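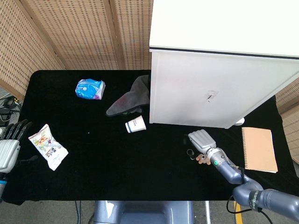
Slide 1: Head camera view. Tabletop with clutter, white cabinet, right hand out toward the cabinet.

Hi everyone, thanks for sticking around after the break. I'm Tamunoemi Ekpo, and I work on the manipulation side at Ovham with Bo-ram Chae and Toivo Toivonen. The talk title in the program is longer than it needs to be. What I want to talk about is when a robot should stop and look again, and how we got ours to do that without slowing everything to a crawl.

(Leave slide 1 up for this whole part. Don't click yet.)

So I'm starting with the robot's own view because I spent most of last year staring at pictures like this one. Look at the cloth first, the dark gray one tucked up against the side of the cabinet. Dark gray on black velvet. If you wanted to be mean to a segmentation model, that's a pretty good way to do it! Then you've got the paper cup on its side, the two snack packages, the notebook over on the right. And the small stuff by the hand, which I'll come back to.

Most of the planners we tried do one good look at the table, build a list of objects, and work down the list. Which is fine until you move something. You drag a cloth and the thing next to it comes along. You push a bag and it changes shape, and now your grasp point is in the air. The list was true when you wrote it and it's been getting less true ever since.

(Click. Slide 2, the loop diagram.)

Our method is called Prornent. Toivo picked the name, please direct complaints to him. The idea is small. Every object on the list carries an age, and the age goes up faster when the arm has been working near it. A cup on the far side of the table that hasn't been touched stays "fresh" for a long time. A bag right beside the last grasp goes stale almost at once. Before each move, the robot checks the age of whatever it's about to reach for, and if it's too old, it takes another look at that patch of the table. Only that patch — we don't redo the full scene.

People always ask how the aging rate gets set, so let me just say it now. We learn it. Mi-kyung Ji wrote the training code, and it works by comparing what the robot believed about each object right before a reach with what a fresh look says. Big mismatch, age faster next time. Soft things end up aging fast and boxy things end up aging slowly, and we never told it anything about soft or boxy. I was really happy about that one.

(Pause here, somebody usually has a question about deformables. If it's Hugo, tell him to wait.)

Okay, the setup. Two hands, one head camera, no cameras on the wrists. We get asked about wrist cameras a lot, and yes, they'd help. We left them off on purpose, since the whole question is what you can do when the arm keeps getting in the way of your only view. Go back to slide 1 in your head for a second. The right arm comes in from the lower right and takes up a good piece of that corner. Whatever is under it, the robot has to remember or go without.

(Click. Slide 3, comparison table. Read the column headings out loud, the font is too small for the back rows.)

We ran three planners on 14 table layouts. There's the look-once planner, the look-every-time planner, and Prornent. Look-every-time is the one to beat on accuracy, and we don't beat it. I want to be clear on that. We come out close to it, and we get there with up to two looks per object where it takes a look before every single motion, including the ones where the hand is only backing off. Look-once is fast and it makes the mistakes you'd expect, mostly reaching for where a bag used to be.

(Click. Slide 4, failures. Slow down, this is the part people remember.)

Two kinds of failure, and they're different enough that I split them up.

First kind, tiny things. In the picture there's a little black ring-shaped object just left of the hand, and a cluster of small tan bits, nuts or crumbs or something along those lines. Is that cluster one object? Several? Our tracker changes its mind between looks, and each time it does, the age resets, so the robot thinks it knows something fresh when all it did was rename the pile. Bo-ram has a fix where ages belong to areas of the table and the objects just inherit them. It's half done. I wouldn't bet on the numbers yet so there aren't any on the slide.

Second kind, edges. The cloth against the cabinet is a good case. Where two things touch, the patch we re-look at often slices one of them down the middle, and then the update is worse than no update. A bigger patch helps and costs time. We haven't found a setting I like.

(If running late, skip slide 5 and go to thanks.)

Slide 5 is the software. The planner is on top of Fotov, our in-house scheduler, and you don't need Fotov to use the aging part. Hugo Pichon pulled it out into its own package back in October, and it's short enough to read over lunch. You feed it a list of objects and a log of where the arm has been, and it hands you back ages. The README is mine, so if it's confusing, come find me.

Thanks to Bo-ram, Toivo, Mi-kyung and Hugo. Okay, Hugo, go ahead, deformables.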